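Teaching a Gripper to Pick Up Small Stuff: our capstone write-up

By Hanan Nseir, for Team Netari

Okay, so this is the long version of what we did this term, because the version we handed in had a page limit and I had to leave out most of the parts I enjoyed. If you're in next year's class and thinking about a manipulation project, read this first and then come argue with me about it.

There were four of us. We called the project Netari, which doesn't mean anything, it was the only name all of us could spell. The idea was to get a cheap two-finger gripper to sort small office bits into containers by copying how people do it. Everyone said blocks would be easier (everyone was right) but we'd all seen the blocks demo a hundred times and wanted something more annoying. Paper clips are very annoying! They're thin, they're shiny, they hook onto each other, and a depth camera sees them as a sort of grey fuzz.

Our first plan was to drive the arm with a game controller and record that. We gave it three weeks. Moving to a spot over the desk was fine, but getting the fingers down flat enough to pinch one clip took forever, and the recordings were mostly me hovering and swearing. The paths looked nothing like how a person moves. So in March we dropped the controller and went over to recording our own hands, with a head camera for the view and square printed markers strapped at the wrists so we'd know where each hand was.

The wrist straps ate more time than anything else in the project. The first set had one flat marker on top, which worked beautifully until you turned your palm over and the tracker lost you completely. Turning your palm over is about half of what hands do, so that was a bit of a problem. We ended up with small blocks sticking out at different angles so that at least one marker faces the camera most of the time, plus a module hanging underneath with more of them. It's bulky and you feel like you're wearing two very ugly watches, but the dropouts went way down.

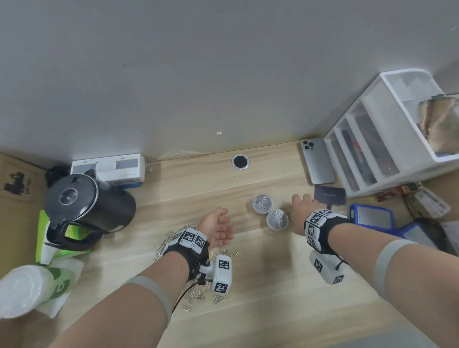 The other thing we argued over was whether to tidy the desk. I wanted everything cleared off so the vision side had an easy time. The rest of the team wanted the desk left the way a desk is, kettle and phone and cups and all, and they won the vote. I sulked for a day or so and then came around, because our very first clean-desk model fell apart as soon as somebody put a mug down. The cluttered recordings were harder to train on but the model trained on them didn't panic nearly as much when something new turned up.

For labelling we used a little tool we wrote ourselves, called Bitum. It plays a recording back, you tap a key at the start and end of each reach, and it spits out a file. That's all it does. I'm weirdly proud of it. If you borrow it, save often, as it has no undo and I never got around to adding one.

We finished with 359 recordings. After throwing out the ones where tracking dropped or the head camera wandered off to look at the ceiling, we trained on 200 of those. I would have liked a lot more, but recording is tiring and your forearms get sore from keeping the straps where the camera can see them. Do short sessions. We did one marathon evening and had to toss nearly all of it.

Results! The gripper gets itself over a pile and lines up properly almost every time, and the approach really does look like one of us reaching. The pinch is where it goes wrong. It'll close on a clump, lift the whole clump and carry on happily as if it had one clip. We tried opening the fingers slightly after the lift to shake off extras, and that helped on good days and flung clips across the lab on bad ones. Sorting into the right container works if the containers don't move. If they do, well, sometimes.

Things I'd change: put the markers on earlier, calibrate the head camera every session (we skipped it twice and paid for it both times), and pick one person to own the file names. Ours are a disgrace. There's a folder called final_new_ok and I couldn't tell you what's in it.

The straps and the spare marker sheets are in the bottom drawer of the lab cupboard, and the Bitum code is on the class drive with a readme I promise to finish before the end of term.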